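How to set up a grab-and-go snack table

Office lunch, school open house, game day in the garage. Same setup every time for me, so writing it down once and pointing people here. Takes me under an hour if the shopping is done. More if it isn't, obviously.

What you need

One sturdy table, the longer the better
Flat trays with a bit of a rim, one per kind of sandwich
A basket or two
A tiered rack for drinks
A food warmer with a cover, if you're doing anything hot
Tongs, napkins, a trash can close by

My trays are the plain Pluvbridge ones. Any tray works. Skip the deep ones, people can't get a grip on a sandwich wedge that's sitting in a pit.

Step 1: Put the table in place first

Pull it off the wall so folks can walk down both sides. Check where the outlet is before you decide anything else. The warmer goes on the outlet end and everything follows from that. I have moved a fully loaded table once. Don't.

Wipe it down, let it dry, no tablecloth if you have a warmer on it. The cloth bunches up under the feet and drags.

Step 2: Warmer on, early

Plug in, pans in, lid down. Mine says 300 watts on the sticker so it's slow — half an hour before the food goes in, minimum. Heat the food all the way through in the oven or on the stove first. The warmer keeps it hot, it won't cook it. You want the food at 140°F or above the whole time, so stick a thermometer in now and then.

Sausages on sticks are the easy pick. No plates, no forks. Turn the sticks so they all point toward the guest.

If you trip the breaker, it's usually the coffee maker. Move it to another outlet on a different circuit.

Step 3: Make the sandwiches

Soft sliced bread, crusts off. Spread right to the edges or the corners dry out. Thin layer of something creamy, then ham, then lettuce or cucumber, dry the cucumber on a paper towel first or teh bread goes soggy. Don't overfill. If it slides when you press it, take some out.

Cut corner to corner with a long serrated knife. Wipe the blade between cuts. Press lightly, saw, don't push.

Make them the same morning. Cover with a barely damp towel and keep in the fridge until the last minute.

A full batch for me comes out to 2739 calories if you go by the labels, bread and all. Somebody always asks so there it is.

Step 4: Load the tray

Tray flat on the table, toward the front edge, in the middle. That's the thing people reach for most so give it the best spot. Start at the back of the tray and work forward. Leave gaps — fingers need somewhere to go. Wedges can stand up or lie down, standing looks nicer, lying down is safer if there are kids bumping the table.

Don't put them all out. Half now, half in the fridge, swap in a fresh tray later. Anything that's been sitting out two hours gets tossed, one hour if it's a hot day outside.

Step 5: Drinks at the back

Tall stuff behind short stuff, always. Otherwise sleeves knock bottles over reaching for food. A two-step rack is great here because the back row shows over the front one. Labels forward. Just a few bottles on the rack and the rest in a cooler under the table, refill as they go.

I got my rack from Kelmendi, clear plastic kind. Holds up ok. Wash by hand, the dishwasher clouds it.

Step 6: The basket

Put it next to the sandwich tray. Rolls, chips in bags, wrapped cookies, fruit, whatever. Line it with a napkin if the food is unwrapped. Fill it last, right before people show up, since baskets are awkward to move once full.

Wicker gets crumbs in the weave. Turn it over and tap it outside, then an old toothbrush.

Step 7: Walk the line

Go down the table like you're a guest. Can you reach the tray without leaning over the warmer? Is the cord out of the walkway? Tongs on the right side? Napkins at the end, not the beginining, people's hands are full otherwise.

Cleanup

Warmer off and unplugged first so it can cool while you do the rest. Trays soaked, basket tapped out, rack rinsed. Leftover bottles back in the box. Pans last, once you can touch them.

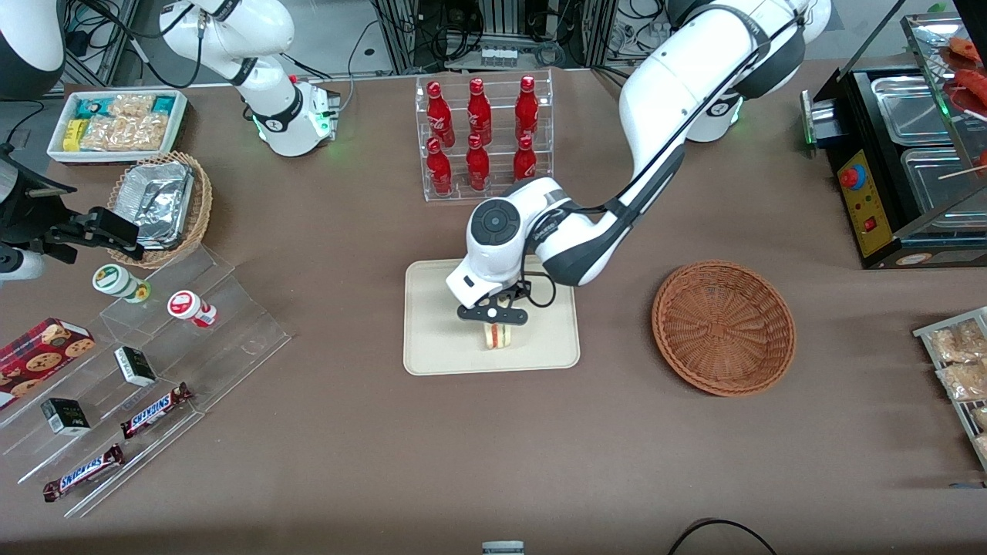

For a bigger crowd, run two tables with the same layout instead of one long one. The line moves faster and you only have to think it through once. Second warmer on its own outlet.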